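홈 | 연구 | 참여모집 | 자료실 | 문의

손에 든 그리퍼로 침구를 다룰 참여자를 찾습니다 (Tromudeo 가사조작 연구)

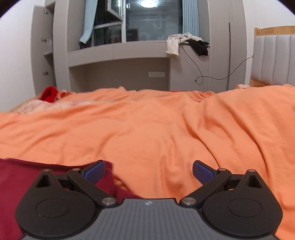
침대 위 작업. 주황색 시트와 손에 드는 그리퍼

사람이 그리퍼를 쥐고 모은 시연만으로 로봇이 이불을 갤 수 있다는 주장이 부쩍 늘었습니다. 저희는 아직 믿지 않습니다. 지난 분석에서 시연 431건을 다시 채점했더니 원래 '성공'으로 적힌 것 중 107건은 두 채점자의 의견이 갈렸습니다. 주름이 얼마나 남아야 실패인지 정해 두지 않은 탓이 큽니다. 시연을 늘리면 해결된다는 말도 이 상태로는 확인할 길이 없습니다.

그래서 이번에는 채점 기준을 먼저 고정하고 시연을 새로 모읍니다. 목표는 900건입니다. 결과가 기존 주장과 어긋나도 그대로 공개합니다.

하는 일
- 자기 집 침실에서 시트 펴기, 모서리 맞추기, 작은 천 옮기기
- 한 번에 두 시간, 6월 중 네 번
- 실패한 시연도 지우지 않고 제출

지원 자격
- 만 19세 이상, 손목이나 어깨에 통증이 없는 분
- 로봇 경험은 보지 않습니다. 능숙한 분만 모으면 성공률이 부풀려질 수 있어 처음 해 보는 분을 절반 이상 뽑습니다.

사례비는 회차마다 지급하며 성공 여부와 무관합니다. 중간에 그만두어도 마친 회차분은 드립니다. 영상에 방 안이 넓게 찍히니 동거인의 동의가 필요합니다. 미리 밝히자면 꽤 지루한 작업이고, 같은 시트를 수십 번 펴게 됩니다.

지원은 참여모집 게시판의 신청서로 받습니다. 침대 크기와 참여 가능한 시간대를 적어 주세요. 연구 책임자는 Heikki Leinonen, 채점 기준 문의는 Sadao Sugawara에게 하시면 됩니다. 마감은 오후 6시이며 날짜는 신청서 상단에 있습니다.

공유 12 · 댓글 3

최근 글
- Nekska 수건 접기 결과, 재현해 보니
- 시연 채점자 모집 (재택 가능)
- 성공률 표를 읽기 전에 확인할 것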